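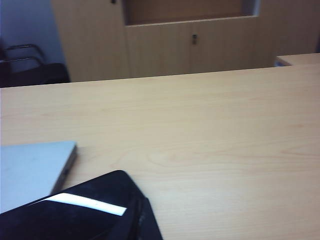 Kiyoshi Noguchi asked that the desk remain in its present position, provided the cabinet can still be opened fully.

Workstation Inspection — Malabanan Office
Date: 2021-04-23

1. Laptop closed and resting flat on desk: Yes
2. Center of work surface clear: Yes
3. Clearance between desk and cabinet, minimum 80 cm: Not measured. Staff to confirm in May.
4. Cabinet load, limit 20 kg per shelf: Pass — heaviest items to be moved to the lowest shelf.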